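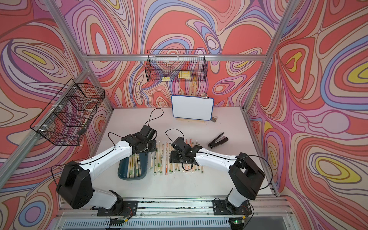 Gripper comparison, catch-up meeting
29/01/2018, bench room, started ten minutes late (my fault, I had the key)

Present: Valquíria Prado, Tài Doãn, Geert Declercq, and me, Aniela Zawadzka, typing. Lutz Fuchs joined by phone and dropped off twice.

1. Last time's notes
Approved, with one fix. I'd written that Geert wanted softer pads on both arms. He wanted them on the right arm only, so we'd have something to compare against. Sorry, Geert! Changed now.

2. Chopsticks
This took up most of the meeting, and I don't mind, because it's the fun part. The idea hasn't changed: packets side by side on the table, paper-wrapped ones in the teal tray, and each gripper gets its turn at both. We've logged 603 tries so far between the two sets of fingers (Coker on the left, Wosteo on the right).

Tài went through his sheet. The Wosteo fingers do better on the packets lying flat, mostly since the tips are thinner and can get under a wrapper. The Coker ones do better in the tray, where everything is in a bundle and you need a bit more squeeze. Out of the last 56 tries with the Coker on single packets, 20 ended with two packets coming up together. Valquíria thinks the wrappers cling to each other and we should stop blaming the fingers. Tài thinks it's the fingers. We went back and forth on this for a good while and I stopped writing some of it down.

What we did agree on: Tài will run the same packets again with a small gap between them, then again touching, same speed both times. If the doubles go away with the gap, we talk about wrappers. Geert asked for the force log to be saved from the start of the approach and not from first contact. Tài said fine, but the files get big. Geert said he'll buy a drive.

3. Stapler
Lutz asked (second phone call) whether we've given up on the stapler. We haven't! It's awkward to pick up when it's lying at an angle, and both grippers want to grab it by the middle. I suggested going for the hinge end. Valquíria would like to try handing it from one arm to the other before we change the grip, so she gets one afternoon for that and then we look at it again.

4. Controllers
Short one. The Zelell controller is still a little slow to answer when both arms move at once. Lutz has been writing to their support people since August and has a new version of the settings file, which he'll send tonight. The Ekpo one answers faster but we lose the wrist limits when it restarts, and I really don't love that. Until it's fixed, whoever restarts it checks the limits by hand before anything moves. Please do this even if you're in a hurry (Tài, I'm looking at you, with affection).

5. Cables
Geert doesn't like how the gripper cables loop over the work area and wants them tied closer to the forearms. Valquíria worries about the wrist pulling them tight at full turn. They'll try it on the left arm first and leave the right as it is.

To do
Tài: gap and no-gap runs, new force logs
Valquíria: stapler hand-over, left arm cable with Geert
Geert: drive
Lutz: Zelell settings file, tonight
Aniela: order more packets, we're going through them fast

Next meeting in 7 days, same room. Lutz will try a different phone.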